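The Memory of Rindum

Toon Declercq will not be hurried. You come to his kitchen door with one question in your notebook, and an hour later you have heard about the flood, the two bakeries that did not speak to each other, and a schoolteacher who kept bees on the roof, and you have also drunk more coffee than is good for a person, and somewhere in there your question has been answered twice. I have come to think of it as the toll you pay at the bridge. I have never minded paying it.

He is the man people in Rindum call when they need to know who somebody's grandmother was. Families phone him from far away with half a name and a street that has since been renamed. The parish office sends people over when its own books give out, and the funeral home has been known to ring him early on a Monday to check a maiden name before the cards go to the printer. He has no title and has never wanted one. For most of his working life he repaired pumps and milking equipment, and that took him into nearly every farmyard in the district, where he was paid, he likes to say, partly in money and partly in talk.

The talk went into notebooks. The first was an ordinary school exercise book with a wipe-clean cover, and it was meant for pump parts. But the back pages filled up with who lived where, who had married whom, which brother got the land and which one got the horse and went off to the city, and before long the pump parts had to move to a book of their own. He fills the pages in pencil, in a small upright hand, and when he learns that he had something wrong he draws a single line through it and writes the correction beside it, so that you can still read what he used to believe.

"The wrong ones are worth keeping too," he told me. "If I heard it wrong, then somebody told it wrong, and maybe they had a reason."

The big project these past winters has been the household list. An old church register, the one everyone in town leans on, names 511 people living in Rindum in the year the new bell was hung. Toon went through it line by line at the table by the stove, comparing it with tax papers, gravestones, the backs of photographs, and the memories of people who are themselves now mostly gone. His own total stands at 542. The difference is made up of the kind of people registers forget: hired girls, a few lodgers, babies who lived only a short while, a family of basket makers who wintered in a barn and seem never to have set foot in the church.

He is proudest of the basket makers. All he had to begin with was a nickname, which an elderly customer had used in passing while he was on his back under her well cover. It took him years to attach a surname to it, and when he finally did, it came from a shop ledger, where the mother had bought thread and lamp oil on credit and had paid every bit of it back by spring. He told me that last part with real satisfaction, as if she had been a neighbor of his whose good name had been in question.
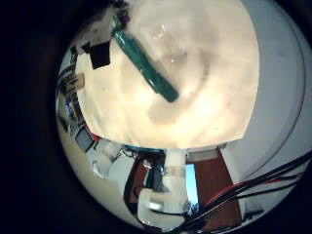
The ledger belonged to the Van Damme store, and anybody over a certain age in Rindum will brighten up if you mention it. It sold rope, sugar, boots, seed, slate pencils and, for a while, coffins. Everyone came through its door sooner or later, and most of them owed something when they left. When the store closed, the books went up into an attic, and they would probably have stayed there until the roof fell in if a Van Damme granddaughter hadn't remembered the man who fixed her father's pump and asked whether he'd care to have a look. He brought the books home on a bicycle trailer, in several trips, wrapped in a tablecloth against the drizzle.

He reads those books the way other people read novels. A household begins buying white ribbon and good flour, and you may look for a wedding. Tobacco drops off the account, and you may look for a grave. There was one page he made me read out loud, slowly, a whole autumn of a single family's purchases, and by the bottom of it I understood that the father had gone away and that he had come back before Christmas. No one had written that down anywhere. It was all in the quantity of bread flour.

Of course not everyone wants to be remembered so thoroughly. There are more than 300 family sheets in his cabinet now, and he will tell you frankly that a handful of them stay in the drawer. A woman once asked him to leave her great-uncle out altogether. He thought about it for most of a month, walked over to see her, and the two of them settled on the man's name and his dates and not a word more. He wouldn't tell me which sheet it was, and I did try, by a couple of different roads.

His daughter has been after him to get everything onto a computer. She set him up with a family tree program called Rerora, and he gives it an honest hour most evenings, typing with two fingers and grumbling at the little boxes. It wants a birth date for everyone and has no place to put "came from the direction of Jerka, had a bad leg, sang well." So he puts that in the notes field, which is filling up nicely. I suspect the notes field will someday be the part people go looking for.

Jerka, I should say, is the next village over, and there is a long-standing feeling in Rindum that its people are a bit full of themselves. Toon's mother was born there. He brings this up fairly early with visitors, I think to get it out of the way.

I asked him late in the afternoon what he still hoped to find, expecting him to name some lost document or a missing baptism. He got up to put another piece of wood in the stove and took his time about it. Then he said he would like to know the first name of the youngest basket maker's child. He has the mother, the father and the older ones. The smallest appears just once, in March, on the shop account: one pair of shoes, for the little one.

He has written to an archive about it, and to a woman abroad whose people may have traveled the same roads. The woman has answered already, four pages with a photograph, and he was meaning to write back to her that same evening if I would kindly finish the cake.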